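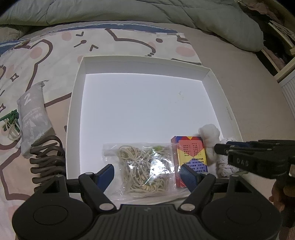
Can a machine tidy a bedroom today?
It can do parts of the work, slowly, when a person has prepared the place and stays near.

Household Automation, handout 5
Erzsébet Kun, 22 February 2024

Please read section 2 of the Bárány text before class.

Small things are the hard part. A rubber band has no fixed shape, and a clear plastic bag reflects light, so the camera gives poor depth. Cotton and lace are soft — the fingers may close and the force reading hardly changes. A card box is easier: flat sides, known corners.

In the Brekville trial, the Jedus arm sorted 200 small items into a box. It placed 80 percent correctly. Most mistakes were with bags. On the shop floor the same arm does better, for the parts arrive always in the same position.

Terms to know: grasp, pivot, compliance, recovery.

Homework: choose one chore in your home. Write down each step where the hand must feel something that the eye cannot see. One page is enough. Bring it in print.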